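Grekau opens second repair workshop and extends free assessment service

MEDIA RELEASE
For immediate use

Household repair business Grekau will open a second workshop in Cindau this November, doubling its bench space and adding an evening drop-off counter for people who can't get in during working hours.

The new workshop takes over a former tile showroom on Clurka Road. It will handle small appliances, lamps, radios, sewing machines and timber furniture. Larger whitegoods will still go to the original site, where there is a loading dock and a goods lift.

Grekau repaired 2,699 household items in the last financial year. Of those, 954 were small kitchen appliances, the largest single category. Toasters and stick mixers made up most of that group, followed by kettles and coffee grinders.

Free assessments, until now offered only on Sunday mornings, will be available at both workshops every day they are open. Customers can bring in an item, have it looked at and receive a written quote before deciding whether to go ahead. There is no charge if they choose to take it home as it is.
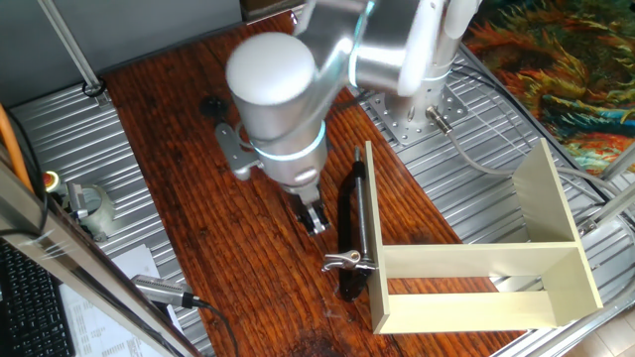

Quotes will list parts and labour separately. Where a replacement part is no longer made, the quote will say so and give the price of a second-hand part if one is in stock. Repairs carried out at either workshop are guaranteed for six months.

The company will employ 19 people across the two sites once the Clurka Road workshop is fully staffed. Two apprentice positions in electrical appliance servicing are included in that figure. Applications for the apprenticeships close at the end of the month before opening.

Spare parts for both workshops will be supplied through Ertürk, a wholesaler that has worked with Grekau since the first site opened. Parts will also be sold over the counter at Clurka Road to customers who prefer to do their own repairs, apart from mains cords and plugs, which will be fitted in the workshop only.

The drop-off counter will stay open until 8 pm on weeknights. Street parking is available out front, and the side entrance has a ramp and automatic door. Items left for repair must be clean, emptied of food and water, and labelled with the owner's name and phone number. Labels are available at the counter.

Repairs already booked at the original workshop are not affected by the opening. Customers who would like a current job moved to Clurka Road should ask when they are contacted about their quote.

Media enquiries: Grekau front office, Cindau, weekdays 9 am to 4 pm

ENDS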